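Growing and Picking Forum > Soft Fruit and Small Orchards

Opening our raspberries for pick-your-own, how do you manage the days and the weighing?
Posted by werow_lane, Dec 22, 2021

Hello everyone, and apologies in advance for the length of this. My sister and I took over the raspberry rows at the bottom of our parents' smallholding two years ago, and up to now we've picked everything ourselves and sold it in punnets at the gate. It has been lovely but it is also back-breaking, and last July we simply couldn't keep up. There was fruit going over on the canes while we were indoors labelling punnets, which nearly made me cry.

So this coming summer we would like to let people in to pick their own. We have 1000 canes, mostly a summer variety with a few rows of autumn ones at the far end, and parking on the grass for a handful of cars as long as it hasn't been raining for a week. The lane is narrow and the neighbours are kind, and I'd like them to stay kind.

What I can't work out is how many days a week to open. My sister says every day, in case people drive out and find the gate shut. I say three days, so the fruit has a chance to ripen between visits and we have a chance to sit down. I'd also love to know whether you weigh at the end or charge by the container, and what you do about people who eat as they go (I don't mind a few, I do it myself!).

We compost a lot and all the kitchen scraps go down to the heap behind the rows, so I might put a bin for visitors' picnic leftovers there too, if anyone has found that works.

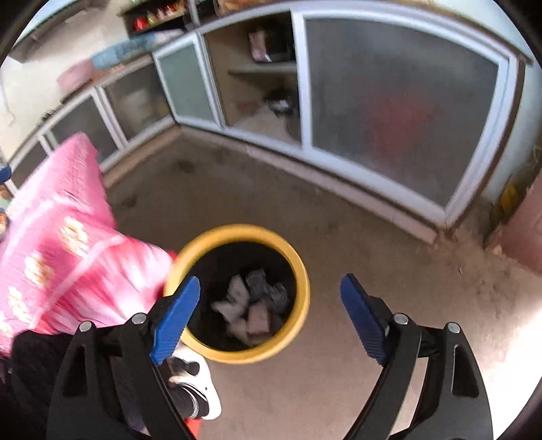

The little yellow bin, ready for emptying.

One last thing, then I really will stop. Is it worth growing something else alongside, for the weeks when there isn't much to pick? We have a strip by the hedge that gets sun until teatime and has never had anything on it but nettles.

Replies

noltov_fruit

Welcome, and well done for getting this far with it. We've been doing pick-your-own at our place for a good many summers now, strawberries first and then raspberries and currants, and I'm afraid I'm on your side of the argument and against your sister. Raspberries want picking every two or three days at the height of things. If you open every day with a small patch, the early birds on the first day have a wonderful time and everybody after them goes home with half a punnet and a long face. We open Tuesday, Thursday and Saturday, and we shut rows off with a bit of string and a card saying "resting". People are very good about the string.

Do put a message on your phone line or your page by eight in the morning saying how the picking is. Be truthful about it. If it's thin, say it's thin, and those who only wanted enough for a pudding will still come. The ones who wanted to fill a freezer will wait for a better day and thank you for it.

On weighing, we weigh at the end, and we lend out our own containers so that we know what to take off for the tub. If you let people bring theirs you have to weigh each one empty first, and a queue forms, and somebody's toddler sits down in the path. Do check the rules before you buy scales, though. If you're selling by weight they need to be the approved sort, and the ordinary kitchen kind won't do. Ours are an old Grilico pair that I bought from a greengrocer who was retiring, and they came with the right stamp on them.

As for the eating, I gave up worrying years ago. We put a little on the price and leave it at that.

I'd keep picnic leftovers well away from your fruit rows, by the way. Wasps find them in no time at all, and in late summer you'll have quite enough of those. Put a lidded bin up by the cars. Peel and cores from your own kitchen are fine on the heap as long as you bury them under something dry — a few forkfuls of straw or old leaves will do it. We get through a great deal of citrus here at this time of year and it does rot down, only slowly, so I tear the big pieces up first.
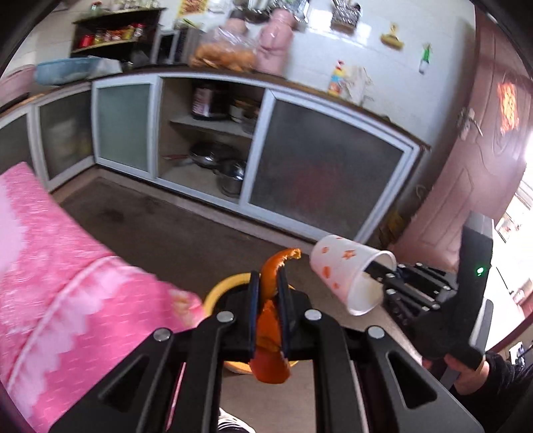 Orange peel, a good long curl of it.

For your sunny strip I'd have rhubarb at the shadier end and blackcurrants along the rest. Rhubarb gives you something to sell in spring, before anybody is thinking about raspberries, and it asks for very little apart from manure. Don't pull any in its first year, however tempting it looks.

Do come back and tell us how you get on. I do like hearing about a first season!

hedge_and_row

We charge by the basket. Much easier. People heap them up but it all evens out.

Szczepańska Plot

I'd agree with three days, but I'd make one of them an evening. We started a late opening in July, five o'clock until eight, and it has become the nicest part of our week. Families come after work, it's cooler for the little ones, and the cars don't all arrive together, so your neighbours might prefer it too.

I'm not so sure about the blackcurrants. They're slow to pick and a lot of our visitors lose heart after the first bush. Gooseberries have done better for us, though you do need to warn people about the thorns. Sweet peas are another thought for part of the strip. We let people cut a bunch on their way out, and they go on flowering all the better for it.

Something I wish we'd done sooner is to leave the paths wider than looks sensible. Raspberry canes lean out terribly by midsummer and a pushchair needs more room than you'd think. If yours are already planted close, a second wire along each side will hold them in. Put it up over the winter while you can still see what you're doing, and check your end posts at the same time, as ours had gone soft at ground level and two of them came down with a full crop on.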